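Farkico expects exports to make up a larger part of its revenue this year as it adds customers outside its home market, finance director Babar Khokhar said in an interview.

The household plastics maker opened a second molding hall in Dratasholm in February. The new hall raised capacity by 18%, according to Khokhar, and most of the added output is meant for buyers abroad.

"We were turning down orders last fall," he said. "The machines were full and we had no floor space left."
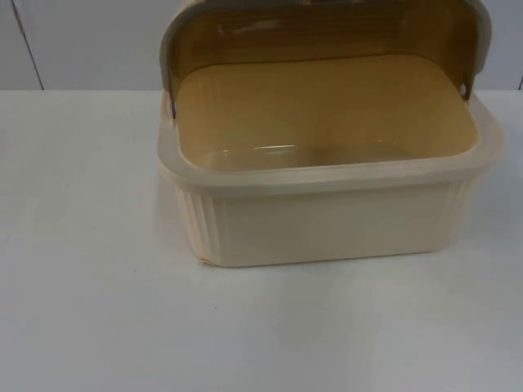 Farkico sells in 14 countries. Its largest foreign customer is the retail chain Garkard, which renewed its supply contract for three years. Khokhar declined to give the value of the contract but said prices are reviewed every two quarters against the cost of resin.

Raw materials remain the company's main expense. "Resin went up 3% over the winter and we absorbed it," he said. "If it goes up again in the summer, we will pass part of it on."

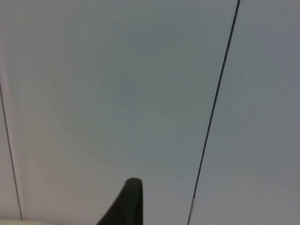
The company has no plans to issue new shares. The hall was paid for with a bank loan and cash on hand, and Khokhar said he wants to bring debt down before the board looks at another project.

Operations head Cor Baert, who joined the interview by phone, said hiring has been harder than financing. Two shifts are running in the new hall and a third is planned once enough technicians have been trained.

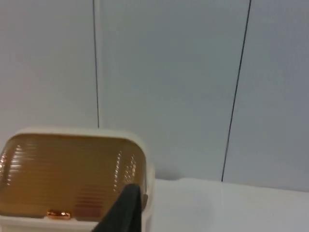
"We can buy a press in four months," Baert said. "A good setter takes two years."

Asked about reports of talks with its smaller rival Bangash, Khokhar said the two companies share a freight contract and nothing more. Farkico will publish its half-year results after the board approves them.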